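About Torker

Torker tests grippers for people who have already bought one and would like to know why it drops things. Fares Yammine and Hala Khalaf started the shop after Flarport, their old employer, spent a whole spring arguing over two arms that turned out to have the same motor inside.

We compare fingers, pads, cameras and controllers, and we write down what happened. A standard comparison is 500 grasps per pad. Bilal Majali runs them and has opinions about rubber that he will share at lunch. Tala Mansour keeps the results log, now at 1316 entries, of which 25 are labeled "do not ask."

Clients get the good numbers and the bad ones. Gendberg got mostly bad ones and came back anyway — we like Gendberg. 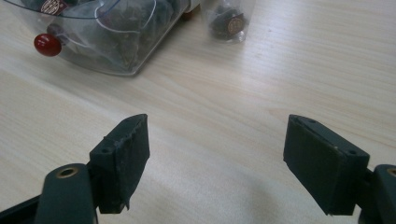
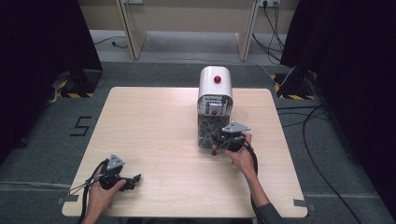
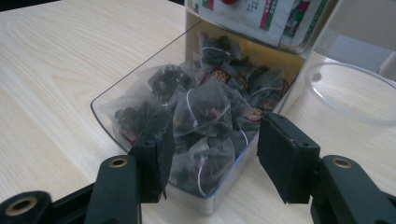
Hand-held grippers and a light wood-grain tabletop.

Pad choice is where most of our arguments start. A hard flat pad is great on boxes and less great on anything that sags. Pyramid tea bags are a fine test of this, being mesh outside and leaves inside, with a string ready to catch on whatever passes. When they come packed in a clear tray, the fingers also have walls to deal with. Qusai Mansour wants a thinner pad. Bilal wants a softer one. Send us yours and we'll add it to the pile.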